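Do toy libraries reduce waste? A look at the claims

Student project report, Environment and Society module
4 December 2024

1. Why I chose this topic

Toy libraries are having a moment. The idea is that families borrow toys for a few weeks and bring them back, the way they would with books, and so fewer toys get bought and fewer end up in the bin. Every leaflet I picked up on the subject said that this cuts waste. None of them said how anybody knew.

I grew up near Jadbridge and the toy library there has been going for years. When it moved into its present room it put up a poster in the window saying "Borrow more, bin less". My project began as an attempt to put a figure on the second half of that. I did not manage it, and a fair part of this report is about why I don't think anyone else has managed it either, at least not with the kind of records that places like Jadbridge keep.

2. What is usually claimed

I collected leaflets, web pages and newsletters from toy libraries and from firms that rent toys out for a monthly fee. The claims fall into two groups. Some are soft, such as "kinder to the planet", and can't be tested. The others look like facts. Trorkari, a rental firm that posts toys out in a box, says on its sign-up page that each subscriber "saves 24 toys a year from landfill".

I wrote to Trorkari to ask where the 24 came from. The reply was friendly and said that a subscriber gets two toys a month, and two times twelve is 24. So the figure assumes that every toy borrowed replaces a toy that would have been bought new, and that every one of those would have gone to landfill within the year. Neither is likely. People borrow things they would never buy, that being half the point of borrowing. And toys that are bought new get handed down, sold on, given to charity shops or left in a loft for twenty years.

I asked if they had ever surveyed their customers. They had, but only about how pleased they were with the service.

3. Method

I did three things.

First, I read the loan book at the Jadbridge toy library for one full month, January, and noted what was lent, what came back, and what was written off. The book is filled in by hand and some lines are hard to read. Where I couldn't make out an entry I left it out.

Second, I gave a short questionnaire to families using the library. I got 58 back. I had hoped for a good deal more than that. The form had eight questions and fitted on one side of paper. It asked how many toys the family had bought new in the last three months, whether they thought borrowing had changed that, and what they did with toys they no longer wanted.

Third, I visited the weekly swap table at Nwosu, a shop that sells second-hand children's things and also runs a table where you can leave a toy and take a toy. Nothing is written down there, so I could only watch and talk to people.

I should say that the questionnaire only went to people who already use the library. They are the people most likely to say nice things about it. A proper study would have asked families who don't borrow as well, and I knew this at the time, but my tutor's advice was to keep the project to a size I could finish.

4. What the loan book shows

In January the library made 199 loans. This sounds busy, and it is a lot for one room. But a loan is a loan whether it is a large wooden garage or a single jigsaw, and the book doesn't separate first-time loans from renewals. Anyone who keeps the same item for an extra two weeks counts twice. I tried to strip the renewals out by matching names and item numbers but the item numbers are not always filled in, so I gave up on it. The true number of separate borrowings is lower than 199 and I can't say by how much.

Big items go out the most. Ride-on cars, play kitchens, train sets and the one indoor slide are nearly always out, and there is a waiting list for the slide. Small things hardly move. Balls, soft toys and plastic animals are lent now and then as part of a bundle, but families seem to have plenty of those at home already. 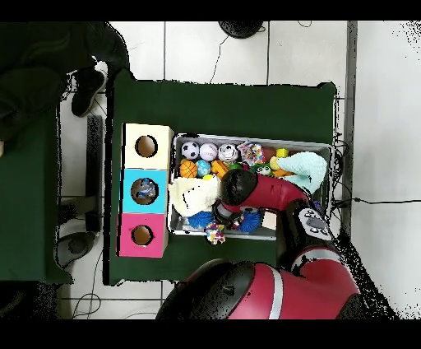
If that pattern holds elsewhere, it matters for the waste claim. A play kitchen is heavy and bulky, and a family that borrows one may well decide against buying one. The case for saving waste is strongest there. With small toys it's weak. They are cheap, they arrive as presents and in party bags, and no library is going to stop a grandparent buying a soft toy at a service station. Yet when the claims are made, all toys are counted as if they were the same, and a ball counts for as much as a kitchen.

The write-offs surprised me. Items get broken or come back with parts missing, and a jigsaw with one piece gone is taken off the shelf straight away. The write-off page doesn't say where things go next. I was told that some are used for spares and the rest go out with the rubbish. A borrowed toy also has a harder life than one that stays in the same bedroom. It is packed, carried, unpacked, wiped down and packed again. I looked for any study on whether library toys wear out sooner per hour of play and found nothing I could use.

5. What families said

Most people who filled in the form believed they bought fewer toys since joining. I want to be careful with this. Asking someone to remember what they bought over three months, and then asking whether they have been good about it, is not a fair test of anything. Several people had written "fewer" in one box and then listed a long string of new toys in another.

The answers about unwanted toys were more useful, as they were about habits and not about good intentions. Charity shops came up most. Passing things to cousins or neighbours came next. Very few people said the bin, although a couple added notes such as "unless broken" or "the cheap ones". This is awkward for the landfill claim. If toys are mainly handed on already, then a toy not bought is also a toy not handed on, and somebody further down the line may buy new instead. I have never seen that mentioned in a leaflet.

There was one box for other comments. People wrote about money, about lack of space at home, and about their children being bored with what they had. One person said it was the only hour in the week when she talked to other parents. Waste was hardly mentioned. I think that says something about who the waste message is for. It may be aimed at people who give grants.

6. The swap table at Nwosu

I went twice. The table was busy both times and the mood was good. Some people took a toy and left one, some only took, and one man left a full carrier bag and wouldn't take anything. It was a nice thing to see on a wet afternoon.

As evidence it's thin. What's left on the table at the end goes back into the shop or to recycling, and the staff weren't sure how much of the second pile really does get recycled. Mixed plastic toys with batteries and metal screws are difficult to take apart. The council site at Drodberg accepts hard plastics, but when I rang they said toys with electrical parts have to go in with small appliances, and that most people don't sort them.

7. A target without a baseline

The Jadbridge library has a chart on the wall for its fundraising year, with a line at the top marked 1000 and the words "toys saved". It is coloured in as loans are made. So a loan is a toy saved, which is the same sum Trorkari does – just done in felt tip. I asked what would count as a toy not saved and we had quite a long chat about it, but we didn't settle it.

I don't think anyone is being dishonest. Counting loans is easy and the book is there. Finding out what a family would have bought in a different life is hard, and would cost more than the library spends in a year.

8. What I would do differently

I would ask families to keep a simple diary of what comes into the house and what leaves it, for at least six months, including presents. I'd include families who had never borrowed. I would weigh things, since a count of toys says very little about waste. I would also follow the write-offs.

I should have started the questionnaire earlier too. By the time I had it approved the term was half over, and the forms that came in last were too late for the first table of results, which is why the table in Appendix B has a second sheet.

9. Findings

I found no good evidence that the toy library in Jadbridge reduces waste, and no good evidence that it doesn't. For large items a saving seems likely. For small ones I doubt it. The figures used in publicity are counts of loans with a different label on them, and they should be called loans.

The library is cheap to run and people plainly like it. If I were asked to fund it I would, on the strength of what parents wrote in the comments box, and I would ask them to take the chart down.

Appendix A: questionnaire form
Appendix B: results by question (two sheets)
Appendix C: notes from the loan book, January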